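Notebook: suture pads, knot practice
June, started 14:10

Purpose
Compare the Stirnero pad with the old Mukero stock for interrupted stitches along a straight incision. Mukero pads tore at the entry points if the knot was pulled down hard. Stirnero claims a tougher skin layer. Thread from the Radebe box, opened today, cut to 141 mm lengths. Anything shorter leaves too little for the wraps.

Set-up
Pad taped flat on the tray, incision running left to right. Light centred, margins left dark. Tails trimmed short enough not to foul the next stitch but long enough to grip if one has to come out.

Stitches along the incision
Three done in dark thread, tails standing up from the surface. Next one in the golden-brown thread, placed below them. Knot sits just above the pad with several tight loops in it. Pad is a bit redder where the needle went through. Check for tearing under the lens before the pad goes back in the drawer.
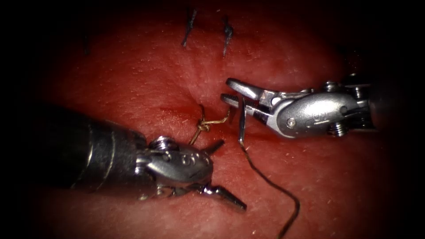

Wraps and tension
Order as on the Truder sheet: hold the strand with the closed left jaws, wrap round the right, open, take the tail, draw down level with the pad. Tension to be set on the last throw only. The tan thread shows up well against red; keep it for training.

Loops want to ride up towards the pivot if the strand is slack. Keep the wrap near the tips.
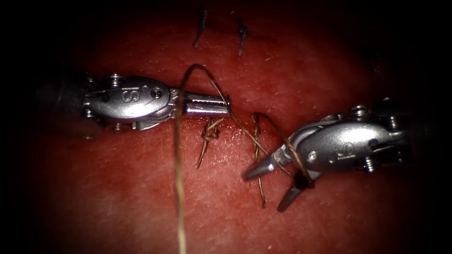
Thread looped at the base of the open right jaws, left jaws closed on the strand.

To do
Pull test at 300 g, same spacing, both makes of pad.
Reorder thread, 41 lengths left in the box.
Ask Stirnero whether the pads come in packs under 100.
Label the drawer.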